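Plamberg College Board Approves Funds for Robot Training Cells

December 8, 2021

The Plamberg Technical College board of trustees has approved the purchase of three robotic arm workstations for the automation program at its Cheetham campus. The vote followed a month of discussion over how the equipment would be paid for and where it would be installed.

Under the approved plan, the college will draw up to 70 percent of the cost from its state equipment grant. The remainder will come from the capital reserve, with no change to student fees. Installation is scheduled to begin in February.

Liliana Galli, dean of applied technology, told trustees that the purchase covers the arms, two-finger grippers, wrist cameras and safety fencing. Software licenses and replacement gripper fingers will be carried in the department's operating budget beginning next fiscal year.

"The arm is the part everyone looks at when a quote comes in," Galli said. "We asked the department to list what it would take to keep each station running after the first year, and that list changed the request considerably."

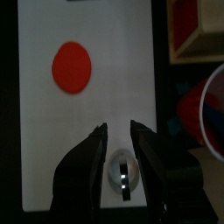 A wrist camera view of gripper fingers on either side of a knob fixture on a white panel.

Course plans submitted with the request call for exercises on panels fitted with knobs, switches and latches. Instructor Tomos Ellis said the department prefers to build such panels in its own shop - a practice that keeps the cost of new exercises low and allows a damaged fixture to be replaced between class periods.

The college received proposals from Wandora and Prerkstead. Both met the technical requirements, according to the staff report. Wandora was recommended on the basis of its service terms, which include on-site repair and a loaner arm if a unit is out of use for more than 30 days.

Trustee Godfrey Mutiso asked whether the purchase could be spread over two budget years. Finance director Halina Sadowski replied that the grant funds must be committed before the end of the current fiscal year and that a divided order would lose the quoted price.

The board also directed staff to return with a replacement schedule for the program's older conveyor equipment. Bids for the electrical work at the Cheetham campus will be handled separately.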